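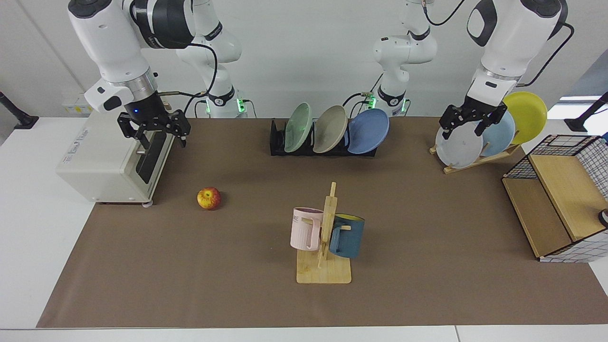 A toaster oven, an apple and a rack of three plates on the brown mat.

Search this site Enter keyword Go

21 December 2018
By the Posdale newsroom

POSDALE. The shared kitchen on Mnguni Street will stay open through the holidays with a shorter list of equipment and a longer list of rules, the Hotunberg Tenants' Association confirmed this week. The toaster oven stays. So does the dish rack. The waffle maker, after a difficult fall, does not.

The decision ends a dispute that began in March, when residents of the two Hotunberg buildings were asked what they wanted on the kitchen's counters and answered, more or less, everything. By summer there were appliances stacked on other appliances. A rice cooker was kept on a chair. The association received a complaint about the chair, then a second complaint from whoever had been sitting in it.

Under the new rules, each building may keep two appliances in the kitchen at a time, for a total of four. Anything beyond that must go home at night with its owner. The cream-white toaster oven was approved without a vote, having outlasted a petition against it and a shorter petition against the petition. It must be left with the door shut and nothing inside, a clause that residents of the second floor are understood to have taken personally.

Plates were a harder matter. The kitchen used to own a full matching set, bought from the housewares store Rerkier when the room opened, and the set left the building one dinner at a time. An appeal for its return, posted by the elevator, brought back a gravy boat that had never belonged to the kitchen in the first place. The association has now given up on matching. The plates standing in the black rack are a pale green, a beige-gray and a medium blue, and the notice argues that mixed colors make it easier to see which one is missing. It also asks residents to stand plates in the slots after washing and to stop laying them flat across the top "like a roof."

The large brown mat will remain as well. It was put down to protect the white table underneath, and opinion is divided on whether the table needed protecting or the mat was simply on sale. Either way, it is to be wiped down after each use, and it is not to be borrowed for yoga.

Fruit is still allowed. Residents may leave out anything they are willing to lose, and the rules treat an unattended apple as a gift to the building. An earlier draft called for labels on each piece, but the idea was dropped when the stickers proved more popular than the fruit and began turning up on mailboxes.

A few points are unsettled. The rules have nothing to say on popcorn, which accounted for most of the autumn's smoke alarms, and the wording on fish runs to a single sentence that both buildings read in their own favor. The shelf of spare lids will be sorted in the new year. Residents who think they may own one are invited to bring the matching pot as proof.

The waffle maker can be collected from the Hotunberg front office during normal hours. Its owner has not come forward, although the office reports several offers from people who would be glad to be mistaken for the owner. If it is still there at the end of the month it will be donated to the Posdale thrift shop, where one resident says she bought it.

The kitchen keeps its usual hours over the break, with the sign-up sheet on the inside of the door. Pens are no longer provided.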